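The Pillow Problem: Inside the Brisley Workshop's Two-Armed Build

The shared workshop in Brisley keeps its lathes and saws on the ground floor. The members who work on robots have the tiled room upstairs, and it is there that Kazimír Kopecký and his fellow builders have spent their evenings since August on a machine they call Penura.

Penura has two arms, a gray body and one assignment, which is to tidy cushions. The members chose the task after a long discussion of what a home-built machine might reasonably attempt. Dishes were ruled out on grounds of cost. Laundry was put off to a later year. A cushion can be dropped many times without harm, and every member was able to bring one from home.

"A cushion has no fixed shape," Mr. Kopecký explains. "The arm arrives where it was told to go, and the cushion has already moved out of the way or folded over the finger. We had written a good deal of software for boxes. Very little of it was of use to us."

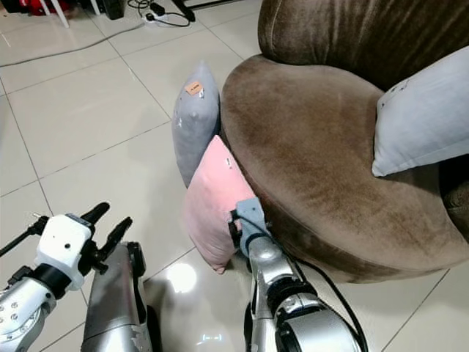 The right gripper presses the pink pillow toward the armchair, with the gray pillow standing behind it.

The group's control program is named Fang. It divides each attempt into 12 stages, beginning with the approach and ending with the release, and a member at the desk may halt the machine at any of them. Each attempt is entered in a shared log together with the stage at which it stopped. By the most recent open evening, on 21/10/2022, the log had reached entry 3009.

Most of the early entries end at the fourth stage, when the fingers first meet the fabric. Velvet proved more difficult than smooth cotton in the group's trials, and the members rewrote the closing motion several times before they were satisfied with it. The present version advances slowly, waits, and then closes in small steps. Mr. Kopecký regards the waiting period as the most important change of the season, although other members hold that the credit belongs to the new wrist settings.

The choice of furniture also received attention. A square chair gives the program a straight edge to follow. The group selected a round one on purpose, so that the position of the seat would have to be worked out from each new viewpoint. The chair is moved between sessions and the floor is left as it is, reflections included.

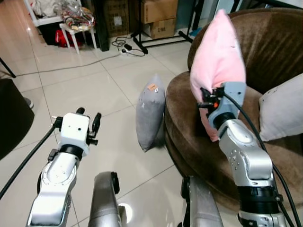

Penura's right gripper at the pink pillow, which stands against the back of the chair. The left gripper is held clear of the floor.

Coordination of the two arms remains unfinished. At present one arm does the work and the other is held at a safe distance. A second program, Gresell, is intended to let both arms share a single cushion, and it has so far been run 29 times under close supervision. The members expect to continue with it through the winter and have set a target of 100 supervised runs before it is joined to Fang.

Visitors are welcome at the upstairs sessions and are asked to remain behind the desk while the arms are powered. Persons who wish to donate cushions should speak to a member first, as storage in the room is limited.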